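I took the job at Lovico because of the blocks, and I know how that sounds.

My mother thought I was going for the dental plan. Prasetyo, my cousin, thought I was going because the bus stops right outside. But I had walked past the loading door one evening in September, and it was up, and there was a bin full of long painted blocks, red ones and green ones all jumbled together, and my whole chest went tight. I was seven years old again, sitting on my grandfather's floor with my knees on the cold tile.

He had a set like that. Not toys, exactly. They were offcuts he'd painted himself, with whatever was left over from the front gate (red) and the shutters (green). Every night before dinner I had to put them away in the tin tub under the window, and every night I did it wrong. Reds on the bottom, he'd say. Greens across. You don't throw them, you lay them down. And I would throw them, of course, because the noise was fantastic.

So there I was, a grown woman with a lunch bag and a locker key, being shown around by Nabila Tuhumury. She walked very fast and talked over her shoulder the whole time.

"Toltlow wants them sorted by the end of the shift," she said. "Majimbun doesn't care, Majimbun would take them in a pillowcase. Skolby sends them back if there's so much as a chip. You'll learn."

I asked what they were for.

"For?" said Nabila. "They're for putting in bins."

I laughed, and then I saw that she was busy reading a label and hadn't been joking.

It took me 17 shifts to stop hearing my grandfather. Before that he was there every time I leaned over a bin. Not like that. Turn it around. Who taught you to do that? Me, Grandpa, you did. I got quick at it anyway. I could see from the walkway whether a bin was going to come out right, the way some people can look at a suitcase and know it won't shut. One night I checked the tally sheet and we had done 2,585 blocks, and I was so proud that I called my mother from the bus. She asked if I'd been to the dentist yet.

The bin I remember best was a small order, late, when everyone else had drifted off toward the coffee. Reds and dark greens, lying any old way on that scratched-up metal. I stood and looked at them for a long time. One of the reds was down in the corner, flat up against the side, exactly where I used to leave one for him to find.
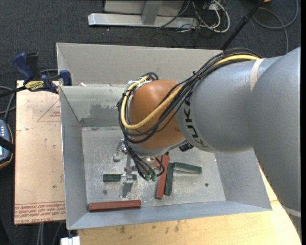 Teguh Pasaribu wanted to know if I was going to stand there until breakfast. I hadn't heard him come up. He had two cups with him and he held one out to me, and I said I was just thinking about whether the greens should go across.

"Across what?"

"Across the reds. Reds on the bottom."

He thought about that. "There's nothing on the order about reds on the bottom."

"No," I said. "I know."

He drank some of his coffee. Then he told me that his aunt used to fold dish towels in thirds, and that he'd once driven back across town because he had left hers folded in half, and she wasn't even home! She was away for a month. He let himself in and refolded them and went to work late. He told me this very seriously and then looked annoyed that he had.

We drank our coffee. It was terrible, it always was.

When I got home that morning I went through the hall closet - all of it, the coats, the bags, the box of cords - until I found the one block I still have. It's green. The paint has gone soft at the corners and there's a dent near one end where I must have thrown it. I'd been telling people for years that it was red. I would have sworn to it.

I called Prasetyo, who was asleep, and asked him what color Grandpa's shutters had been.

"Green," he said. "What time is it?"

"And the gate?"

"Red. Are you okay?"

I said I was fine and he could go back to bed. Then I wiped the block off with my sleeve, put it on the windowsill, and turned it so that it lay across.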